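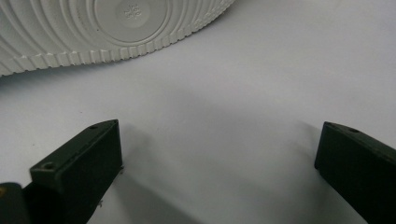 Brultisby told us up front that a good listing sells the house and the photos only get people in the door. I've heard that line at every agents' meeting for years. Pause. Ask for hands: how many of you believe it?

OK. My problem is with "updated."

Pull up the Merkach listing. "Updated kitchen, baths and more." The kitchen got new cabinet doors. The baths got faucets. I never did find the "more," and I walked the place for an hour.

Buyers read that word as new pipes and new wiring. Sellers use it to mean paint. Agents know the gap is there and leave it alone.

(If someone says buyers should ask, fine, they should. Keep going.)

Next one, Eichhorn Lane. "One block from the golf course." I measured it: 700 yards to the fence, and the gate is on the other side. Long block.

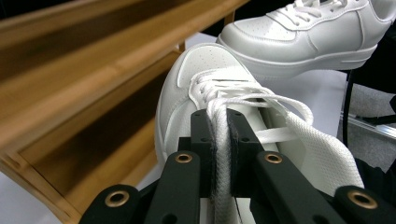

Same listing says "cozy den." It's 8 feet wide. Put a couch in there and you walk sideways.

Now the Cindik numbers. They went through 190 listings in September and say the ones with "charming" in the first line sold faster. Maybe. They didn't sort by price or by town, and they sell listing software that writes the first line for you. I'd want to see it done again by somebody else.

What I do in my own listings: year of the roof, year of the furnace, room sizes. Leave out "updated" unless there's a date next to it.

Skip the handout if we're running over. Leave 2 minutes for questions. The school district one will come up, don't get pulled into it.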